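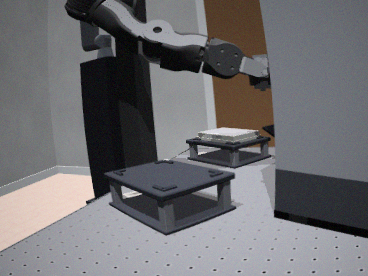 1/ A thread on learning to bake bread in a small apartment

Yoga Santoso here, back with flour on my sleeves. A few of you asked how the sourdough is going, so get comfortable, I'm going to ramble a bit.

2/ I started in January with my grandmother's recipe, and she never wrote down an amount in her life. It was all "enough water" and "until it feels right" – bless her, but I needed a scale!

3/ Where I've landed is 473 grams of flour and a good long rest in the fridge, nearly 24 hours if I can stand to wait (I usually can't, and I end up poking at it before breakfast).

4/ The flour is from Manurung, the little shop by the bus stop. They'll sell you a small bag if you ask nicely, and they'll tell you all about their own loaves while you're at it – leave yourself some time.

5/ My oven runs hot on the left, so I turn the pan halfway through. Next I want to try rye, maybe with caraway. If you have a family recipe you love, please send it my way, messy handwriting and all.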